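Oruvville Home Forum
Filed under: Furniture & Finishes > Tables and Tops
Started by Amerley Addo, Monday, 7:40 pm

Glare on a light wood tabletop - refinish or live with it?

amerley_addo wrote:
I bought a used dining table in November and I'm trying to decide what to do with the top. It's light wood, pale beige going to honey in places, and the grain is long and runs on a diagonal the way I have it turned. I like the grain a lot. The finish is smooth and it throws a glare at one end whenever there's any light in the room. I eat breakfast there and it bothers me.

The seller said it was a Wustwood table but there's no label under it, so take that for what it's worth. He also said the top had been redone once by somebody before him. He didn't know with what.

My options as I see them are to rub the finish down to satin with a fine pad, strip the whole thing and oil it, or put a cloth on it and quit complaining. I've painted a dresser before and that's the extent of my experience.
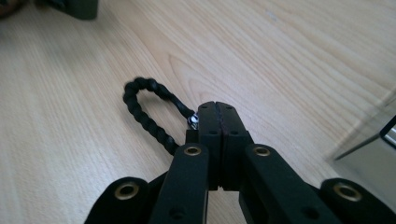
The wider arches in the grain are the part I'm most worried about losing. If the top is veneer and I sand through it, there's no fixing that. Is there a way to tell without cutting into it?

benchdog103 wrote:
Look at the end of the top, the short side. On solid wood the lines on the face continue over the edge and turn into end grain. On veneer there will be a seam just under the face, or a strip glued on to cover it. Get a flashlight and check the underside too. If the pattern underneath has nothing to do with the pattern on top, be suspicious.

Don't strip it until you know.

E. Amissah wrote:
Agree on checking the edge. I don't agree that she needs to do anything to the finish. Move the table or change the bulb. A smooth finish is easy to wipe and it's doing its job. I've seen too many good tables go dull and sticky after somebody oiled them for the look.

marla_k wrote:
Moving the table doesn't help if the window is the problem. I rubbed mine out to satin and the glare went from a hard shine to a soft one. It still wipes clean. Go with the grain the whole way, long strokes from end to end, and don't scrub in one spot or you'll have a dull patch that you see forever.

E. Amissah wrote:
Going with the grain is fine advice on a plain top. Hers has arches. You can't follow those by hand.

marla_k wrote:
You don't follow the arches. You follow the length of the boards. The scratches from a gray pad are fine enough that it doesn't matter where the grain bends a little.

benchdog103 wrote:
marla_k is right on that one. I would add two things. Clean it first with mild soap and water and let it dry overnight, because old polish will clog the pad. And test underneath or on a leaf if you have one. If the pad turns up white dust, you're cutting film finish and satin is easy. If it gums up, that's wax or oil and you have a different job.

amerley_addo wrote:
Checked the edge tonight with a flashlight. The lines go over and down the short side, and there's no seam I can find. Underneath is rougher but the boards line up with the ones on top. So I'm calling it solid.

No leaf. I'll test on the underside near a leg.

E. Amissah wrote:
Good. The underside may not have the same finish as the top, though - a lot of shops only gave the bottom one thin coat. Keep that in mind before you trust the test.

amerley_addo wrote:
Would you test on the top then?

E. Amissah wrote:
A corner, where a placemat would go. Small as you can.

tomswife wrote:
Has anyone used the Grutach paste on something this pale? I put a dark wax on a light table once and it settled in every pore. Took me days to get it back out.

benchdog103 wrote:
Haven't used that one. On pale wood I'd only use clear wax, whatever the brand, and thin. Skip it completely if she might want to recoat later.

amerley_addo wrote:
No wax for now. I'm washing it this weekend and trying one corner with a gray pad. If it goes badly I own a tablecloth.

Recent in Tables and Tops
- White ring from a hot mug, what worked for me
- Kyei chairs with loose back legs
- Felt pads that stay on
- Wobble on a tile floor
- Table too tall for the chairs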